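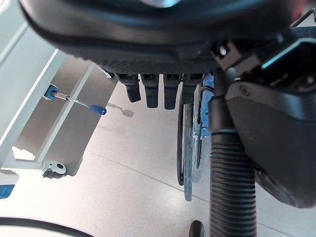 HOW THINGS WORK: Wheels

Try pushing a heavy box of books across a carpet. It is hard work. The bottom of the box rubs against the carpet, and this rubbing is called friction. Friction slows things down and makes them difficult to move.

Now put the same box on a trolley. You can push it with one hand. The wheels roll over the carpet, so there is much less rubbing.

What is an axle?

A wheel turns on a rod called an axle. The axle goes through the middle of the wheel. Some axles turn with the wheel. Others stay still while the wheel spins on them. A little oil or grease helps the parts slide past each other.

Big wheels and small wheels

A big wheel rolls over bumps more easily than a small one. A pebble can stop a roller skate, but a bicycle will go straight over it. Small wheels are useful too, as they are light and fit into tight spaces.
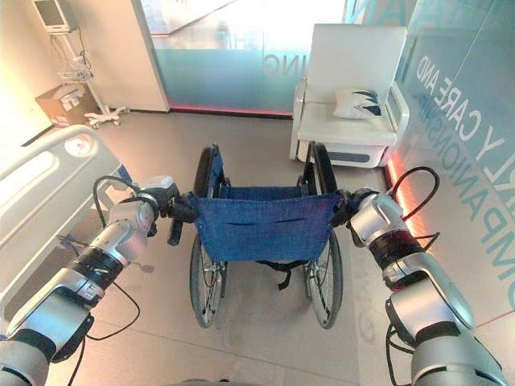

The ground makes a difference to how well a wheel rolls. Soft sand and long grass sink or bend under a wheel, and this uses up some of your push. Hard, flat ground is much easier. A wheelchair on a tiled floor, for instance, needs only a gentle push on the two handles at the back. Push harder on one handle than the other and the chair begins to turn.

Try it yourself

You will need a toy car, a ruler, a tray and a towel.

1. Rest one end of the tray on a book to make a ramp.
2. Let the car go from the top and measure how far it rolls.
3. Lay the towel at the bottom of the ramp and try again.

Which surface let the car roll further? Write down both distances.

Words to know

Axle: the rod a wheel turns on.
Friction: a force made when two things rub together.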